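Subject: Re: [kitchen-list] the two-drawer cabinet, what goes where

Quick one before I run out. Went over the cabinet with Mwajuma's question in mind (quoted at the bottom). Bowl and the can stay up top, back left. Sponge is the thing people keep arguing over, top or bottom drawer?? I say bottom.

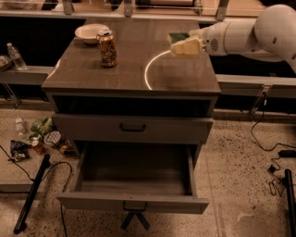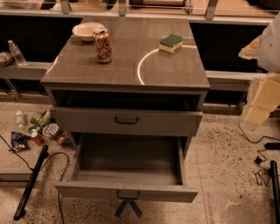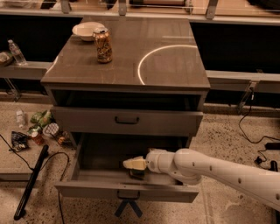 Bottom drawer open in all three, top one shut.

## What I'd do

- bowl + drinks can: leave on top, easy to grab
- sponges: bottom drawer, but dry them first please, Morena found a moldy one in October
- top drawer: towels, Shabani has 22 of the small Drinside ones in a bag by the door
- the open gap under the top: keep free for trays. No mail, no chargers

Also wipe the top with a damp cloth only. The Wirnus spray leaves streaks and took me 2 tries to get off. If anyone wants drawer liner, Kombo has the plain kind, order no. 362 on the shared sheet. Zawadi has the login.

Gotta go, will anser the rest tonight

Seul-gi

> Mwajuma Mutiso wrote:
>
> Hi all, can we please settle where the cleaning stuff lives? I looked in both drawers yesterday for a sponge and gave up. Also does anyone know if the drawers need liner or is that overkill. Happy to pick some up if somebody tells me wich kind.
>
> Mwajuma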